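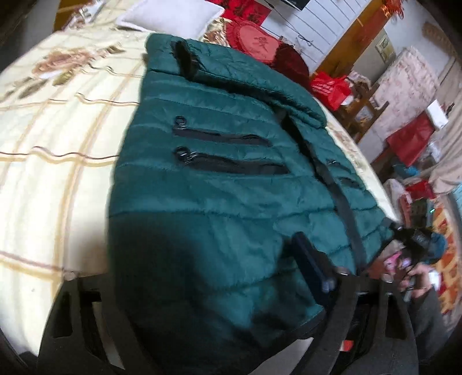 A quilted jacket on a bed, with the hand-held gripper at its lower edge.

Grikulora would like to sell you a kit. For $2,508 you get two hand-held grippers, a tracking base, a charger and a year of the Hesia software, which turns whatever you do with the grippers into lessons for a robot. You fold, it learns. The robot is sold separately, and at a price the brochure discusses only after a phone call.

I have spent a month with the kit, mostly on laundry, and I like it more than I meant to. The grippers are light. Setup took me 25 minutes, a good part of it spent looking for a screwdriver. By the second Friday I could fold a towel with them almost as badly as I do with my hands.

Jackets are another matter. A puffer is mostly air with opinions, and folding one through a pair of pincers gives you a fresh respect for thumbs. You press down one side and the other side rises to meet you. Zippers slide off wherever they please. I have a degree and a mortgage, and I lost to a sleeve.

My complaint is with the pitch. Grikulora says a household can teach its own robot "in an afternoon." Hesia's progress screen, meanwhile, told me I had 93 usable folds after four long evenings, and suggested I get a few hundred more. That is a part-time job, and I would be paying to have it. Perstead, which rents a similar kit by the month, at least calls its customers "contributors," a word with the decency to sound unpaid.

Still, I would rather see this done in bedrooms than on a bare white table in a lab. Homes are full of cushions and shopping bags and things stacked on other things, and a machine that has only met the white table is going to have a hard first day. The people with the clutter have something worth buying. The company should be sending them a check — around the price of the kit would be a fair opening offer.

Mine goes back in July. The towels are in excellent shape. The jackets I have decided to hang.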